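Zuletzt aktualisiert: im April
Lesezeit: 22 Minuten
Suche Suchbegriff eingeben

4.2 Die kleinen Gewohnheiten der Mächtigen als Erzählstoff

Wer sich längere Zeit mit populären Lebensbeschreibungen von Staatsoberhäuptern beschäftigt, der kennt das Gefühl, alten Bekannten zu begegnen. Der eine Regierungschef isst jeden Morgen dasselbe Ei, der nächste schläft nur bei offenem Fenster, ein dritter lässt sich die Zeitung bügeln, und man freut sich (wir geben es gern zu) jedes Mal ein wenig, wenn wieder so eine Stelle kommt. Im vorigen Abschnitt haben wir beschrieben, wie unser Korpus zustande gekommen ist. Jetzt möchten wir uns den Anekdoten selbst zuwenden und fragen, wo sie im Text stehen und was sie dort eigentlich tun.

Das Korpus Gedent umfasst 54 Biographien in deutscher Sprache, aus denen wir 247 Textstellen mit häuslichen Gewohnheiten herausgezogen haben. Als häuslich galt uns alles, was sich in Küche, Schlafzimmer, Bad oder Garten abspielt und keinen unmittelbaren Bezug zum Amt hat. Die Grenze ist natürlich weich. Ein Präsident, der am Herd steht und dabei telefoniert, ist im Amt und zu Hause zugleich, und über solche Fälle haben wir lange und meist sehr vergnüglich gestritten. Am Ende haben wir sie aufgenommen, sofern der Erzähler beim Herd länger verweilt als beim Telefon.

Auffällig ist zunächst die Stellung. Die meisten Anekdoten stehen am Kapitelanfang oder unmittelbar vor einer politischen Krise, also dort, wo die Leserin einen Moment Atem holen soll. Ziółkowski hat für die polnische Memoirenliteratur von einer »Türschwelle« gesprochen, über die man vom Privaten ins Öffentliche tritt - ein schönes Bild, das sich auf unser Material recht gut übertragen lässt, auch wenn die deutschen Texte die Schwelle gern ein zweites Mal überschreiten und nach der Krise noch einmal in die Küche zurückkehren.

Die Küche ist überhaupt der bevorzugte Ort. Dabei werden Speisen breit ausgemalt, während die Geräte blass bleiben: Man erfährt, wie die Suppe geschmeckt hat, aber selten, worauf sie gekocht wurde. Wo ein Gerät doch genannt wird, genügt den Erzählern meist ein einziges Detail, ein Griff, ein Knopf, eine klemmende Klappe.

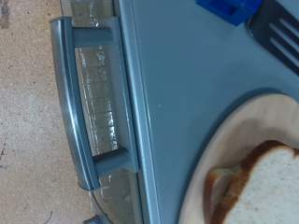 Abb. 2: Gebogener Metallgriff an einer Gerätetür.

Gerade diese Sparsamkeit scheint uns bedeutsam. Das einzelne Ding bürgt für die Nähe des Erzählers, es sagt gewissermaßen: Ich bin dort gewesen. In der Reihe, die bei Nerkero erschienen ist, lässt sich das besonders hübsch verfolgen, denn dort kehren dieselben Gegenstände über mehrere Bände hinweg wieder, obwohl die porträtierten Personen in ganz verschiedenen Ländern und Jahrzehnten gelebt haben. Eine angeschlagene Tasse wandert förmlich von einem Amtssitz in den nächsten. Ob hier eine Autorin von der anderen abgeschrieben hat oder ob es einfach viele angeschlagene Tassen gibt, konnten wir leider nicht klären, und vielleicht ist es auch gar nicht so wichtig.

Wichtiger ist die Frage der Belege. Nur 22 der ausgewerteten Stellen nennen eine Quelle, die sich nachprüfen lässt, etwa einen Brief oder ein Haushaltsbuch. Alle übrigen stützen sich auf Wendungen wie »man erzählte sich« oder »wie Vertraute berichten«. Wir möchten das den Verfassern gar nicht zum Vorwurf machen. Eine Gewohnheit hinterlässt nun einmal seltener Akten als ein Vertrag, und wer sie ganz beiseiteließe, würde ein ziemlich kahles Porträt malen. Bedenklich wird es dort, wo aus der unbelegten Vorliebe ein Charakterzug und aus dem Charakterzug die Erklärung einer politischen Entscheidung wird. Der sparsame Esser kürzt dann folgerichtig den Haushalt, der Langschläfer verschläft die Reform.

Für diese Verkettung verwenden wir im Folgenden den Begriff der Catano-Figur, benannt nach dem Verfahren, mit dem wir die Stellen annotiert haben. Sie besteht aus einer Beobachtung im Haus, einer Verallgemeinerung und einer Übertragung auf das Amt, wobei das mittlere Glied gern wegfällt und von der Leserin stillschweigend ergänzt wird. Wie sich die Figur auf ältere und jüngere Texte verteilt, behandelt Abschnitt 4.3 - dort gehen wir auch auf die Vorworte ein, die wir bisher ausgeklammert haben.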